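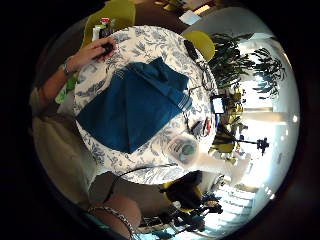
Blue floral tablecloth with a folded teal cloth over it.

Ellosel Event Photography
Minutes of the planning meeting, December
Started 4:10 p.m.

Present: Etelka Bognár (chair), Fanni Sipos (minutes), the two second shooters, the print assistant
Apologies: the bookkeeper, who sent written notes on items 3 and 5

1. Minutes of the last meeting

Approved with one correction. The earlier minutes said we had "agreed to move" our client galleries to Simton. We had agreed to look at it. Etelka asked for the difference to be recorded, as the Simton sales rep has already written to thank us for joining.

2. Simton gallery trial

Fanni reported on the trial. The Nollthorpe winter fair job was uploaded in full, 3548 files, to see how the system would cope with a whole event instead of the tidy sample set in the demo. The upload finished overnight. The face grouping put a grandfather and his grandson together as one person and split the mayor's wife into several. Search by table number worked if the table number was in the file name, and our current software does that already.

The rep claims that galleries on Simton bring in more print orders. Fanni asked for figures and got a brochure. Etelka said a brochure with a smiling couple on it is not a figure. One of the second shooters pointed out that the old galleries are slow on phones and guests do complain, so doing nothing has a cost too. This was accepted, though no one could say how many guests give up.

There was a longer discussion about what happens to the pictures if we leave. The terms say files are kept "for a reasonable period." Fanni to ask what that means, in writing. No move until we have the answer.

3. Nollthorpe food pantry fundraiser

The pantry would like us to cover their spring supper for free, as last year. In return we get a logo on the program and "exposure." The bookkeeper's note says last year's exposure led to no bookings that she can trace. Etelka is still in favor of doing it, on the grounds that the pantry is a decent outfit and we should stop pretending it is marketing. If we give the evening, we give it.

The print assistant was less sure. Last year the free job took up two weekends of editing, because the organizers wanted every guest to have a retouched portrait and kept sending additions. She would support it again if the limits are written down first.

Terms to be offered: two hours of coverage, one photographer, a light edit only, and a single delivery. On-site prints to be charged at cost of paper and ink. The pantry has asked if donors could have their pictures used in its newsletter. We said yes to supplying them, but the consent has to be collected by the pantry at the door. We are not going to chase people for signatures again. 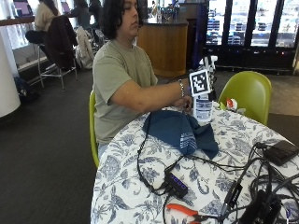
Fanni will draft the letter and Etelka will read it before it goes. The bookkeeper suggests we state the normal price in the letter so the pantry knows the value of what it is getting. Agreed, with some doubt over whether it will come across as a complaint.

4. Illés paper samples

Illés sent a new satin paper that they describe as fingerprint-proof. Both shooters and the print assistant handled the sample prints during the meeting. There were fingerprints. They wiped off more easily than on the paper we use now, so the claim is partly fair. Skin tones looked a little warm under the office light, but the office light is bad and we should check by a window before blaming the paper.

The price is lower only if we order 500 sheets at a time. We do not have a dry place to keep that many. The back closet was suggested and turned down after the print assistant reminded everyone of the curled stock from last summer. Etelka would rather pay a bit more for small boxes than throw away a cheap bargain.

Decision: order one small box at the regular price, use it on a paying job, and compare. Illés has also offered to make a custom profile for our printer. We will take them up on it if it is free and stays free. The email was vague on that second point.

5. Price list for next season

Etelka's draft raises the half-day rate and drops the "memory package" name, which she has never liked. Fanni defended the name, saying clients ask for it. Asked whether they ask for the name or for the cheapest thing on the page, she conceded it may be the second.

The bookkeeper's note asks for a travel charge beyond 17 miles. The distance is an odd one, but it is where the fuel starts to eat into the short jobs, going by her records. One shooter felt it would look petty next to a rounder number. Etelka said she would sooner be petty and right, but she will bring both versions to the next meeting with the cost worked out. 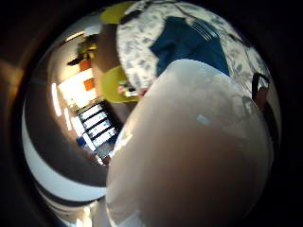
A suggestion to add short video clips to the standard package was not taken up. We have tried clips twice, and both times the editing was done unpaid. If a client wants video we can quote for it separately. The shooter who proposed it asked to have her disagreement noted. She believes the competition will offer it by summer whatever we think. Noted.

6. Other business

The spare flash is missing its battery door again. Tape is holding it. Replacement to be ordered, or the flash retired, once someone finds out what the door costs.

The website still lists us as available for "all occasions." Etelka wants this removed. She has had an inquiry about a dental conference overseas.

7. Actions

Fanni: written question to Simton on file retention; draft letter to the pantry
Etelka: both versions of the travel charge; website wording
Print assistant: small box from Illés, window check of the sample prints
Second shooters: price of a battery door

Next meeting once Simton has replied, or in the new year if it has not.

Closed 5:35 p.m.
Minutes taken by Fanni Sipos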